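Zostier Desk Arm Kit: Acceptance and Safety Checklist, with Comments
Reviewer's copy, kit no. 2219, inspected 23 Jun 2026

We look over every kit that we think of listing, and I have kept the comments in because customers tell us they like reading them (thank you, it does make the typing worthwhile!). A pass means I would be happy to see it on a kitchen table with a keen twelve-year-old and a grown-up nearby.

1. Packing and parts list
Pass. All 168 items on the sheet were in the box, screws bagged by size, with the Ikham supply in its own sleeve.

2. Printed parts
Pass with comment. A little stringing inside the upper bracket, which came away with a fingernail. Run a cloth along every edge before you build, and if it snags, a few strokes with a fine file will see to it.

3. Power supply and plug
Pass. Plug fitted properly, lead undamaged, rating label matches the booklet. Please don't swap in a supply from something else in the drawer, however well it seems to fit.

4. Servo leads
Pass with comment. Leave enough slack for the full swing of the arm, then turn the base by hand from one end to the other with the power off, watching the leads as you go. I'd have liked a couple more cable clips in the bag and have written to Dumitrescu, who pack the kits, to say so.

5. Base stability
Pass. No rocking at slow or medium speed. At full speed I'd want it clamped, and the booklet agrees on page 2.

6. Stopping the arm
Fail at first look, pass on second. The stop button in the Undholm software was hidden behind a menu in the version supplied. The update puts it on the main screen, so do update before anything else.

7. Repeat test
Pass. 100 open-and-close cycles with nothing held, no clicking, no fault on the screen. The servos were warm afterwards but comfortable to touch.

8. Fingers and grip
Pass with comment, and rather a long one, I'm afraid.
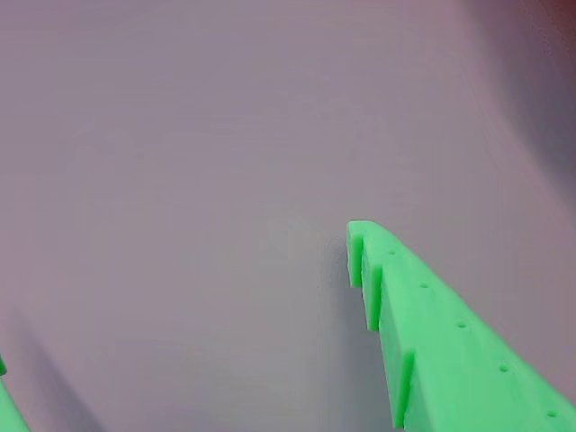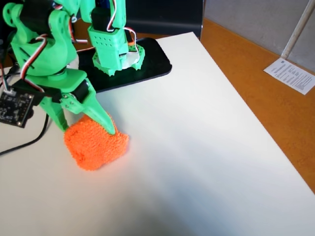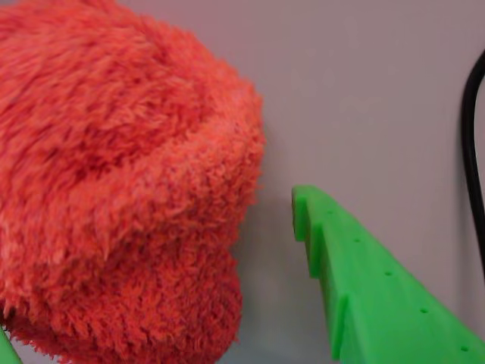
Grip force is the setting I would ask every new owner to learn first, and the booklet gives it one short paragraph when it deserves a page. Start at the lowest setting and come up a step at a time, keeping your own fingers well out of the way. Soft things are kind to a beginner, and the orange cube held in the fingers, its top pinched in slightly between them, tells you more about how hard you are squeezing than any number on a slider. Check the teeth along the inner edges too, and give them a wipe before each session, as fluff will find its way in there sooner or later. If a tooth chips, stop and fit a spare finger. Two spares come in the box and they go on with the small driver.

9. Booklet
Pass with comment. Clear drawings and friendly wording, but the type is small and I needed my other glasses for the wiring page. A larger edition is promised for November.

Overall: accepted for listing, with the software update mentioned on the order page and the clips followed up. Re-check due when the new booklet arrives.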